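Up since six, by my own fault. I had coffee at ten last night, which I know better than to do at my age, and then lay there listening to the radiator and composing letters to the mattress company. It's April, the window was open a crack, and I was still too warm. Too warm, then too cold, then up.

So this is going to be about sleep again. Skip it if you've had enough of me on the subject. I have had enough of me on the subject.

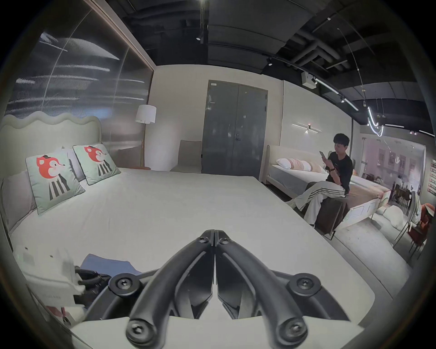
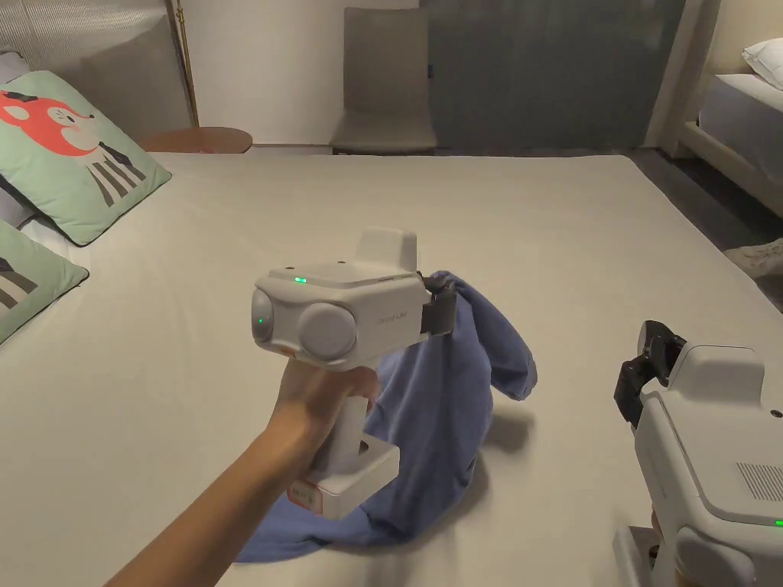
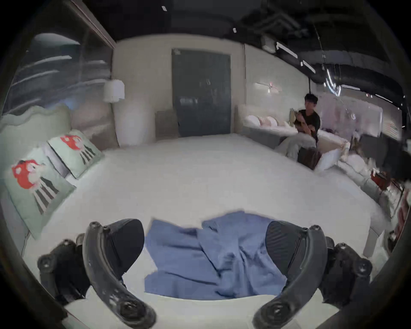

Big bed, pale sheet.

I should start with Imani Whitfield, as she is the cause of it. Imani came by with a pamphlet from a sleep course she has been going to over in Illedton. She paid for the whole course up front and now she wants the rest of us to have paid for it too, or that's how it feels. The pamphlet says a grown person should keep a "sleep ledger" for 30 nights, writing down when the light went off, when you woke, what you ate, how you felt about it. I asked her what happens after the 30 nights. She said you look for patterns. I asked what hers were. She said she sleeps badly when she's worried. I could have sold her that one for the price of a sandwich.

I'm not being fair to her. She did look rested. But she had also just come back from two weeks at her sister's with no job and no dog to walk, and I would look rested too. This is my trouble with every one of these things. People change four things at once and give the credit to the one they bought.

Take the Flosska. I still have the box in the hall closet. It's a blanket with weight in it, and everyone was talking about it two winters ago, and I got talked into one. I remember the first night I slept like a stone and went around telling people. The second night was fine. By the end of the week I was kicking it onto the floor at three in the morning and my knees hurt. I never went back and told those same people, did I? I expect that's how most of these get their reputation. We all report the first night.

Rogelio Gatchalian swears by his, though, and I have to write that down if I'm going to be honest in here. He has had his for years and he's no fool about money. He says it feels like being under a big calm animal. I said I'd had a big calm animal, he was called Böttcher, he was a Newfoundland mix, and he took up two thirds of the bed and snored. I slept better with him than I have since. Explain that with a ledger.

Thinking about Böttcher made me sad for a bit, so I stopped and did the dishes.

Back now. Then there's the matter of the mattress, which is the real question, and which I've been putting off. Mine is old. I can't say exactly how old, but Elfriede Rieger helped me carry the last one out and she still had her red car then. There's a dip on my side. When I roll to the middle there's a kind of ridge, and I wake up on the ridge with one arm gone numb. I went to look at new ones last week. The salesman at the store asked what kind of sleeper I was. I said a poor one. He said no, side, back or stomach, and I said all of them, in turn, every night, that's what I'm complaining about.

He put me on one that costs 2000 dollars. I lay there in my coat with my shoes hanging off the end. It was comfortable. Of course it was comfortable, I'd been walking around all morning and it was a bed. I could have fallen asleep on the counter. How anybody decides on a thing like that from lying down for two minutes with a young man standing over them, I don't know. He told me the springs were zoned. I asked him what that meant and he said there were zones. There's a trial period, he said, but when I read the sheet at home it turned out you have to pay for them to come and get it, and it mustn't have a mark on it. I've never in my life kept anything without a mark on it.

Si-eun Nam says forget the mattress, it's the pillow. Her pillow is filled with buckwheat or something along those lines, and it rustles. She let me try it on her couch. It was like putting my ear on a bag of gravel. She says you get used to it. I notice that people say that about a great many things I wouldn't want to get used to.

Imelda Lumbao was the only one who said anything I might use. I called her around lunchtime about the church supper and ended up telling her all this, and she asked whether I still read in bed. I said yes. She asked what. I said at the moment a book about a shipwreck. She just waited. All right, yes, I take the point, although I've been reading about shipwrecks since I was a girl and I slept perfectly well in those days. But I did put the book out on the kitchen table, and tonight I'll take the bird book in with me and see. I don't expect much. If I do sleep it will probably be because I was up at six and had no coffee past noon, and then I'll never know which it was, and I'll be as bad as Imani.

She also told me to try flipping the mattress, or turning it head to foot, so the dip goes somewhere else. I can't do it alone. I got it up on its side once and it came down on me. Elfriede has offered to come over, but she has a bad shoulder and will pretend she hasn't.

Other things. I changed the sheets and the fitted one has gone thin in the corner, I could put a finger through. Not mending it again. I'd like to say I'll buy good ones this time, but the last good ones pilled in a month and the cheap ones from the market have lasted. Price tells you very little, in my experience, except what somebody thought they could ask.

A flyer for Jekidero came in the mail. It's a tea, and there's a moon on the front. It promises "deeper rest from the first cup." I read the ingredients and it's chamomile, with some peppermint. I have chamomile in the cupboard. I may have a cup of that anyway, though then I'll be up at two for the usual reason.

Still to do tomorrow: call the store back and ask what they charge for the pickup, return Imani's pamphlet, buy onions. It's nearly ten and the cat has already taken my side of the bed, dip and all.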